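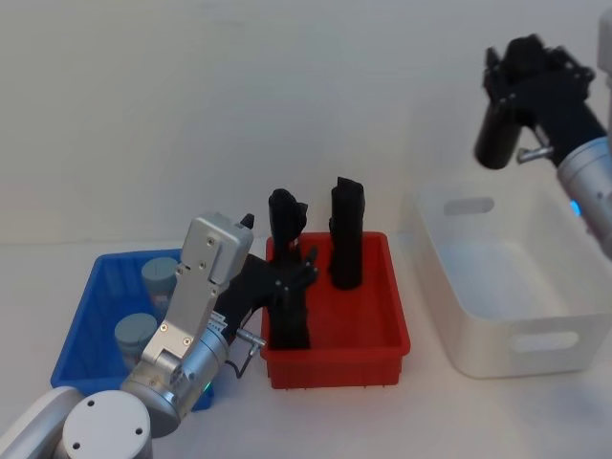
Search this site Search Go

Sorting room opens at Wurnitz Street

6 November 2018

The Celari swap shop has its back room running at last. Doors open at 10, same as the front.

Idea is simple – stuff comes in mixed and goes out sorted, by colored bin. Lidded tubs go in blue. Red and white take the rest, with a list by the door for anyone unsure. Anything with food still in it goes home with you.

Maximiliano Iglesias, who runs the shop, wanted it open in April. Paint and a late table delivery put paid to that. Total bill came to $667, against the $700 set aside, and the remainder goes on labels.

"People kept handing us one big bag of everything," he said. "We'd spend all evening on it. Now it gets split up the same day."

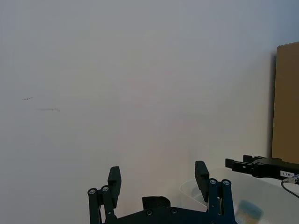
Walls are off-white, and a couple of small marks are showing already. Iglesias says they can wait for the spring touch up. Cardboard is not part of the swap and should go to the Sandau Road depot, flattend please.

Closing time is 6. Parking behind the shop is for drop-offs only – no overnight.

Comments

annamalai_r: Do you take jars without lids? Have a whole shelf of them

Pat on Sandau: Finally. The bag pile by the front door was getting silly

kesh: is the list going online anywhere, cant read the one on the door without my glasses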